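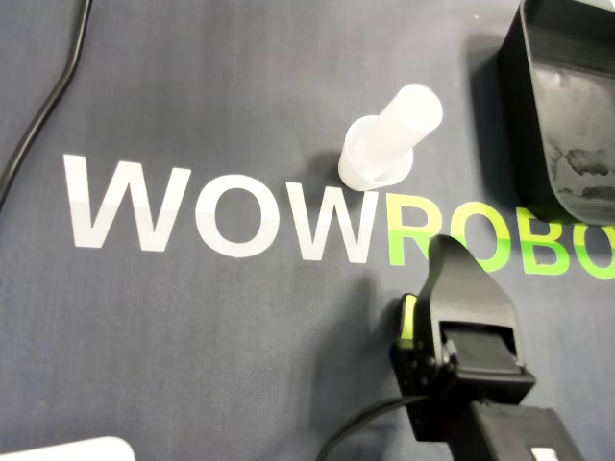
Drellix Fabric Work Mat, Dark Gray

Order code: Drellix 9
Supplied by: Fernbridge
Length: 1,108 mm
Width: 800 mm
Face: woven fabric, printed
Storage: rolled or folded

The Drellix mat is a full-cover fabric surface for benches and tables where small plastic parts are set down, sorted and dropped into bins. It lies over the existing top and needs no adhesive. The gray face gives a plain background for white or frosted parts, which can be hard to pick out on a pale table.

Printing

The mat in the photos carries WOWROBO lettering in large capitals, white for the first three letters and green for the rest. Custom lettering is printed by Anghel in up to two colors. Artwork should be sent as a vector file. Unprinted mats ship from stock. Printed mats are made to order in batches of 100, and the next print run is in October.

Fitting

Clear and wipe the table before laying the mat. Unroll it face up and smooth from the center outward. Folds from storage relax under light weight overnight. A steam iron on the low setting may be used on the back only. Route cables over the mat, toward the nearest edge. A cable run underneath raises a ridge that tips narrow parts.

Use with bins and cups

Plastic bins can stand directly on the fabric. Small stepped cups may be placed on the base or laid on their side. 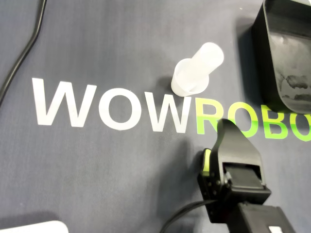

Can the mat be machine washed?
Hand washing in cool water is recommended. Machine agitation wears the print along the fold lines. Dry flat, away from direct heat.

Related items

Jalis edge clips, set of four
Jalis storage tube
Drellix Fabric Work Mat, unprinted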